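Leave the Rack in the Sink

25/06/2023

By Anastasia Kyriakidis

My brother-in-law thinks the roll-up drying rack is clutter. He said so at lunch, standing at my sink with a wet colander and nowhere to put it. I have been composing a reply ever since, so it goes here.

Counters first. Every kitchen article I read wants the counter bare. Fine. I like a bare counter too. But then the same article shows a big double-decker dish rack parked by the window, with a tray under it, and the tray has that gray water in it. You know the water. I had one of those for years, a Skirna, and I scrubbed the tray more often then I scrubbed the oven.

The roll-up kind sits over the basin or down inside it and the drips go where drips should go. That's the whole argument, really. Could stop now. Won't.

Because the other side says: you own a dishwasher. Use it. And yes, I do, every night. But a dishwasher doesn't do the bread knife. It doesn't do my grandmother's pan or the wooden spoons, and it leaves a puddle on top of every upside-down mug, which has to go somewhere before the mug can go in the cupboard. Dishwasher and rack are one system. Open the door, pull the lower rack out, sink right beside it, turn, done. A kitchen where those two are across the room from each other was drawn by someone who orders in. 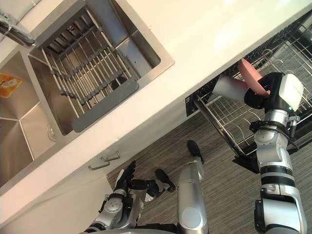
Two basins, or one big one

I know, the single giant sink is what everybody wants now. Getachew Tufa put one in last May, paid 800 dollars for it before the plumber, and it is beautiful. You could bathe a dog in it. But fill it with soapy water and where do you rinse? He rinses over the suds. Then he rinses again.

With two basins one is for the mess and one is for the clean stuff. The rack lives on the clean side and stays there. The sponge gets the other side. No thinking. I am not a tidy person by nature and I need the room to make the decision for me -- if the rack has to come out of a drawer each time, I'll use a dish towel on the counter instead, and the towel will still be there Thursday.

Which is my real quarrel with the "put everything away" school. They'd have me roll the thing up after each meal and hide it. Why? It's a tool, in the spot where it's used. Nobody hides the faucet.

Some fair points against. The rods collect gunk where they meet the connectors, and you need an old toothbrush for it. Tall glasses tip. Cheap ones sag in the middle under a heavy pot (my first did, a Flato, gone in 8 weeks). And if the rack covers the basin you use most, you'll be shoving it aside all day and you will hate it, so pick the other basin.

None of that adds up to a tray of gray water. I paid 30 dollars for mine and it's staying put, colander and all. He can dry it by hand if it bothers him, the towels are in the second draw down.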